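Wrist camera in simulation: stick with the two-finger linkage gripper or switch to a parallel jaw?
Posted by ollton_bench on 14/08/2026
Tagged: grippers, simulation, wrist camera

Hello all, and thank you in advance for your patience, because I tend to ramble. I've been trying out grippers in simulation before we spend money on a real one, and I'm stuck between two. The first is the Birkett, a black two-finger model with linkages on both sides. The second is the Tresora, a plain parallel jaw that slides straight in and out. My arm model and my controller are the same for both, and so is the wooden tabletop.

My trouble is the wrist view. With the Birkett wide open I get a lovely broad stretch of table between the fingers, but the linkages and the body take up most of the bottom third. I'm also getting shadows with stair-step edges, and I can't tell if those will confuse the policy I'm training. I ran 300 grasps with each gripper and the Birkett did a little better, which surprised me, so I'd hate to drop it over looks.

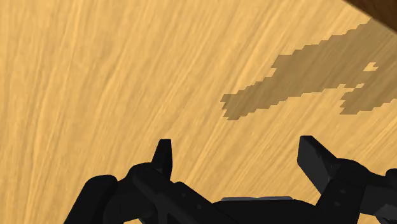
2 min read

Is it worth moving the camera, or should I just go with the Tresora and be done? And does anybody know how to clean up that shadow by the right side? I've left everything else at the defaults.

sirnthorpe_sims
Welcome! I'd keep the Birkett for now, and I say that as somebody who has gone back and forth on this more times than I care to admit. Having the fingertips in view is worth a lot, and you have both of them, so I wouldn't trade that away for a tidier picture. Try backing the camera off along the wrist a little at a time, and run the same grasps again after each move so you're comparing like with like.

The blocky shadow edge looks to me like a low-resolution shadow map. Look for the shadow map size in your light settings and double it, then double it again if your graphics card will put up with it. If you can, pull in the area the light covers too, so those pixels aren't being spread over a whole room. I'd also vary the light position during training (mine moves every episode) so the policy doesn't get attached to one dark patch. My last set was 1,000 episodes done that way and it carried over to the real arm much more happily than the one before.

gearbox_and_tea
Tresora. Fewer joints to model, fewer headaches.

wobblywrist
I used the Tresora for a whole summer and liked it fine, but please check the finger length before you decide, as the short ones hardly showed up in my wrist view at all and I ended up adding a second camera. Also, 300 grasps each is a decent start, but "a little better" could easily be luck. I'd run more with fresh object positions and see if the gap holds. Do come back and tell us how you get on!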